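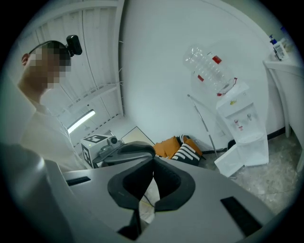
A head-mounted camera, worn on a dark band.

Chapter 7
Lighting the Dance Floor

If you have ever stood near the back of a hall when the lights dropped and the first low note came up through the soles of your shoes, you already know a good part of what this chapter has to say. You felt it before you thought about it. The trouble, for those of us who would like to make a living at this, is that feeling it and building it are different jobs, and the second one involves a fair bit of ladder work.

In the last chapter we spent our time on sound — where the speakers go, how a room full of bodies soaks up the high end, and why a mix that seemed harsh at rehearsal can turn soft once the doors open. Light behaves in its own way. A crowd doesn't swallow it so much as break it up, and a colour that looked lovely on an empty floor at four in the afternoon can go muddy by ten at night. You will want to keep both ideas in your head as you read, and I'd suggest having your notes from Chapter 6 close by, because we will be borrowing from them more than once.

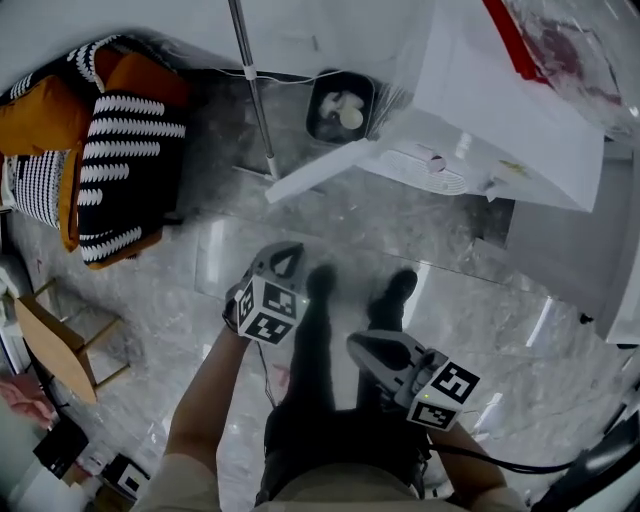 Let me begin with a room I know well. The Lirnedik is an old theatre with the seats taken out of the stalls, licensed for 1062 people, and it has a low balcony that gives every lighting designer the same headache. Hang your fixtures above the balcony rail and the people underneath it see nothing but spill. Hang them below and the people upstairs spend the night looking into the back of a lamp. I worked there for two seasons, and I tried both, and I was told off from both directions (fairly, I think).

What finally settled the matter was a touring electronic act called Flurum, who came through one November with a very small rig and a very good plan. They used 26 fixtures in a house that usually carried many more. Half of them sat low, behind the performers, and pointed up and out through a thin haze. The beams passed under the balcony and over it, and both levels of the house had something to look at. It was such a simple answer that I was a little embarrassed not to have found it myself.

We will come back to the Flurum plot in section 7.3, where you will be asked to redraw it for a room of a different shape. For now, I only want you to notice the order in which they worked. They walked the room first. They sat in the worst seats. Then they listened to the set all the way through, twice, with the house lights on, and marked down every place where the music changed its mind.
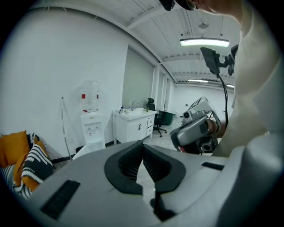

Reading time for this chapter: 26 minutes

Marking the changes

Dance music is built in long, even stretches, usually in groups of eight or sixteen bars, and that is a great gift to anyone running a lighting desk. Once you can hear where a stretch begins, you can make a fair guess at where it will end, even in a track you've never met before. At 117 beats a minute, a group of sixteen bars in common time lasts a little under thirty-three seconds. Try counting it aloud with a favourite record. It feels longer than you would expect, and a beginner will nearly always change the lights too soon.

The cue sheet is where all this listening ends up. Yours can be as plain as you like, so long as another operator could pick it up and follow it if you were home with the flu. I rule mine in four columns: the time, the bar, what I hear, and what I mean to do. The third column is the one students like to skip, and I'd ask you — kindly, but more than once — to fill it in.

Before you go on to section 7.1, choose a track of at least five minutes and make a cue sheet for it using only two colours and a blackout. Keep the sheet somewhere safe, as you'll need it again for the exercise at the end of section 7.4.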